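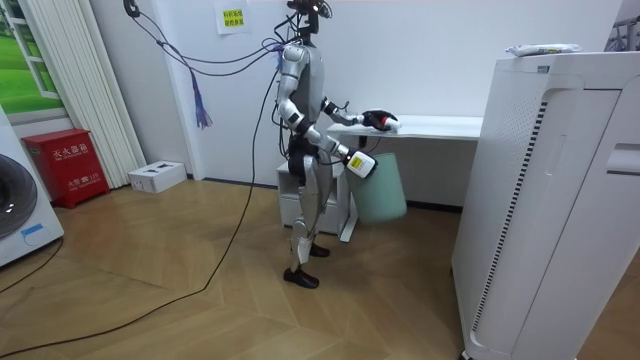

Tusdale's two churches will try one Sunday school

I've been teaching the Sunday school kids at our end of Tusdale for longer than I care to add up, and on Wednesday night I finally heard the thing I'd been hoping to hear for ages. Starting in September, Trinach Chapel and Gudent Street Church are going to run their children's classes together!

If you're not from here, you may not see why that's a big deal. The two churches split well before my time over baptism (and, if you ask my mother's generation, over a piano), and they've been polite and chilly ever since. We wave in the grocery store. We do not borrow each other's folding chairs.

But both of us have been short on kids and short on teachers. Last spring I had a morning with 2 children in my room, and one of them was only visiting her grandma. You can't really act out the feeding of the five thousand with that. Gudent Street has the opposite trouble, with 20 kids on the roll and hardly anyone willing to give up the adult class to teach them. Put together, and counting the families who've drifted off but said they'd come back for this, we're planning for 30 in the fall.

The classes will meet in the old Rüegg building, between the two churches, so neither side has to feel like the guest. Drop-off is at 9:15, and the kids get walked back to their own church in time for the last hymn. Parents who'd like to sit in are welcome, and I hope plenty do.

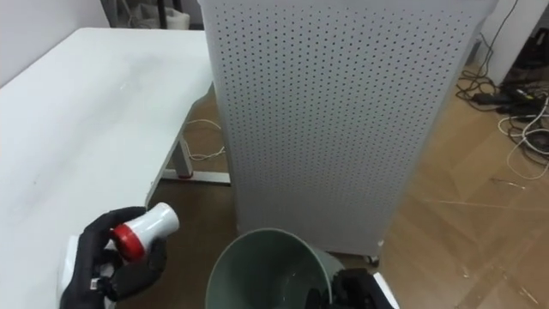

Now, the lessons. This was the part I figured would sink us, and we did spend most of Wednesday's meeting on it. Gudent Street wanted to keep its catechism, and our folks wanted plain Bible stories with no workbook at all. What we settled on is stories first, for everybody, and then each church handles its own teaching on baptism and communion at home or in a separate class. I'm also getting my way on memory verses, which I want up where the kids can see them all season. A white panel with rows and rows of little round holes, like the one in the photo, would suit me fine, with a verse card hung up every week until the whole thing is full. We have a corkboard at Trinach and it is mostly crumbs at this point.

Not everyone is thrilled, and I don't want to pretend they are. A couple of people I love dearly think we're giving up too much, and one told me so in the parking lot for a good long while. I listened. I still think a seven-year-old who has friends in class is more likely to want to come back next week, and I'd like her to grow up knowing the Christians down the street by name.

Sign-up sheets will be in both lobbies through the end of the month. We still need helpers for the preschool room, and you don't have to be a member at either church, though you will need to do the background check and come to one training evening. Snacks are covered for the first few weeks. After that, bring crackers.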